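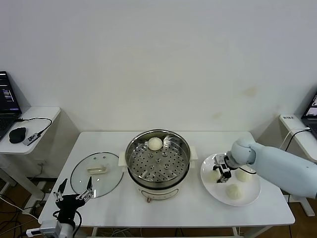 Foro > Cocina diaria > Masas y fermentos
Tema: Bollos al vapor que se arrugan al destapar

masamadre_lenta
10 de junio de 2024
Hola a todos. Llevo desde mayo intentando hacer bollos al vapor en casa y no consigo que salgan lisos. Dentro de la olla se ven bien, inflados y blancos, pero en cuanto levanto la tapa se encogen y les queda la piel como una pasa. De sabor están correctos. Uso 300 gramos de harina floja, agua tibia, levadura seca, una cucharada de azúcar y un poco de aceite. Amaso a mano, dejo levar hasta que dobla, formo, segundo reposo y al vapor. ¿Qué puede ser?

tocinoyajo
Casi seguro que los destapas de golpe. Apaga el fuego y espera 5 minutos con la tapa puesta. Luego la abres un dedo, dejas que salga el vapor y ya la quitas del todo. A mí se me arrugaban igual.

Perejil_77
No estoy de acuerdo con lo de esperar. Si dejas los bollos dentro con el fuego apagado, el agua condensada de la tapa les cae encima y salen con manchas amarillentas. Yo los saco enseguida y no se me arrugan. Para mí el problema es el segundo levado, que la gente lo alarga demasiado. Con este calor media hora ya es mucho.

tocinoyajo
Lo de las gotas se arregla con un paño atado a la tapa. Lo hago siempre.

Perejil_77
El paño con tapa metálica, sí. Con tapa de cristal abombada las gotas resbalan casi todas hacia el borde y no hace falta. Y un paño colgando cerca de un fuego de gas no me hace gracia.

masamadre_lenta
Contesto a los dos. La olla es eléctrica, así que fuego no hay. El segundo levado lo hago de una hora, porque lo leí en una receta. ¿Cómo sabéis cuándo parar?

harina_de_sobra
Coge uno y pésalo en la mano. Tiene que notarse más ligero que al formarlo. Si aprietas con el dedo y la marca vuelve despacio, al vapor. Si la marca se queda, te has pasado. Una hora en junio es pasarse, estés donde estés.
También mira el amasado. Si la masa tiene burbujas grandes por dentro, al enfriarse se hunden y tiran de la piel. Después del primer levado hay que volver a amasar bastante, hasta que al cortarla no se vean agujeros. Yo la paso por el rodillo, la doblo en 3 y la vuelvo a pasar, varias veces.

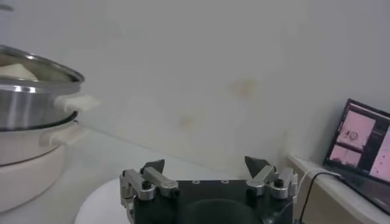
Y otra cosa, la harina. La floja de supermercado cambia mucho de una marca a otra. Compré durante un tiempo la de Urner y me salían planos, con la misma receta de siempre. Mezclándola con un poco de harina de fuerza mejoró.

vapor_y_punto
Pues yo uso Urner desde hace tiempo y no tengo queja. Lo que hace es absorber menos agua. Si le echas la misma cantidad que a otra, la masa queda blanda y se desparrama. Quítale un par de cucharadas.

harina_de_sobra
Puede ser. Yo no ajusté el agua.

Perejil_77
Seguimos sin saber si empieza con el agua fría o ya hirviendo. Eso cambia todo.

masamadre_lenta
Hirviendo. ¿Está mal?

Perejil_77
Yo empiezo en frío. El bollo sube poco a poco mientras se calienta el agua y aguanta mejor. En hirviendo, si está un poco pasado de levado, se infla de golpe y luego se cae.

tocinoyajo
En frío depende del aparato. Si tarda mucho en hervir, el bollo sigue levando y acabas igual de pasado. En hirviendo controlas más. Yo no se lo recomendaría a alguien que está empezando.

vapor_y_punto
Las dos formas valen. En el libro que tengo, de la editorial Inedeck, vienen las dos y dice que para empezar en frío hay que acortar el segundo reposo. Lo que no se puede hacer es una hora de reposo y además en frío.

masamadre_lenta
He hecho una prueba con lo que me habéis dicho. Misma masa, 2 tandas. La primera con media hora de reposo, agua hirviendo y la espera con la tapa puesta. La segunda igual pero sacándolos enseguida. Los de la primera han quedado lisos salvo uno. Los de la segunda tienen alguna arruga por abajo, mucho menos que antes. Así que el levado era lo principal y la espera algo ayuda.

Perejil_77
Me alegro. Sigo pensando que las arrugas de abajo son del papel de hornear, si lo pones sin agujeros.

masamadre_lenta
Pues lo pongo sin agujeros. El próximo día los pincho y lo cuento.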